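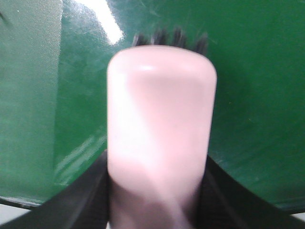
Does putting a robot arm on a sorting bench mean fewer people on the payroll?

It depends on what the owner does with the hours it frees up, and that is usually settled before the arm is switched on.

I have worked for 12 years at Trernance, a returns depot on the edge of Koltberg. Shops send us what customers bring back. We open the parcels, sort the small household goods, check them and send them on to be resold, stripped for parts or scrapped. When I started, every item passed through somebody's hands at least three times. Today a fair share of the first sort is done by arms, and I want to set out what that has changed for the people in the building, because most of what I read on the subject is written by people who sell the things or by people who have never stood at a bench.

There were 22 of us on the first sort when the arms were announced. The meeting lasted less than half an hour. A man from Coutinho, the firm that installed them, told us the machines would take over the dull work and leave us the interesting work. I wrote that down at the time. I didn't ask him who had decided which work was dull, and I wish I had.

Sorting was dull some of the time. It was also the one job in the depot where you could talk. You stood opposite someone, your hands knew what to do, and you got through the day in conversation. New starters learned there as well. You picked up a hairbrush or a charger, somebody older told you what to look for, and after a few months you could feel a cracked casing before you saw it. Nothing in the installation plan mentioned any of this. It had never been written down as part of the job, so when the job was divided up it went to no one.

What the arms took was the picking up and putting down. What they left was everything that goes wrong with picking up and putting down. An item slips, or two come up together, or a lead catches on the edge of a bowl and drags the next thing out with it. A person now looks after several benches and walks between them when a light comes on. The walking is good for the back. I'll say that for it, and I mean it, because my shoulders are better than they were and so are those of most people my age on the floor. Wrist complaints are down too. Anyone who argues against the machines ought to admit that much. 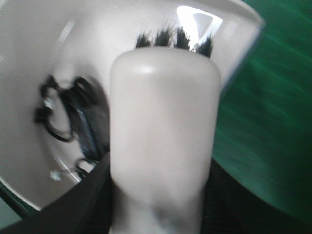 A white rounded cylinder held between the gripper's fingers, with black tufts behind it and a coiled cable in the basin.

The walking is also lonely. You can't hold a conversation in pieces of forty seconds. And the pace belongs to somebody else now. The lights come from a system called Cikik, which logs how long each one stays on and who cleared it. Under the old arrangement a supervisor knew who was quick and who was careful, and knew that you needed both. Cikik knows who is quick. It took 18 months of complaints before the figures stopped being read out at the start of the shift, and they are still on a screen by the lockers.

I don't blame the arm for the screen. The arm would work just as well without it. Somebody chose to buy the two together, and somebody chose where to hang it. When managers say that technology has changed the workplace they tend to leave out those choices, and the rest of us let them, as if the whole lot had come in on the same lorry and had to be signed for together.

On numbers, the depot did better than I feared. No one was sacked. Some people left and weren't replaced, several moved to testing and repair, and the first sort is now a small team. The whole site employs 86, slightly more than before, and the company is proud of that figure. I think it has some right to be. But the new posts ask for certificates, and the people who used to walk in off the street in July wanting a summer's work at the bench don't walk in any more. My own first shift was like that. I had no papers and a poor school record, and I was useful by the end of the week. I don't know where somebody like me would start here now.

So my view is fairly simple. I wouldn't send the arms back. I would want three things agreed before any more come. Training time should be paid and put on the rota, to make up for the teaching that used to happen across the bench for free. The logs should be used for fixing machines and kept out of anybody's appraisal. And the people who do the job should be in the room when it is split into parts, with enough time to say what the job really contains. We could have told Coutinho in an afternoon which items were a nuisance and which were a pleasure. Plenty of us liked the fiddly mixed bowls best.

A second row of benches is planned for the far side of the hall. The drawings went up on the noticeboard last week, and there is a sheet next to them for comments. I've put mine down and so have most of the late shift.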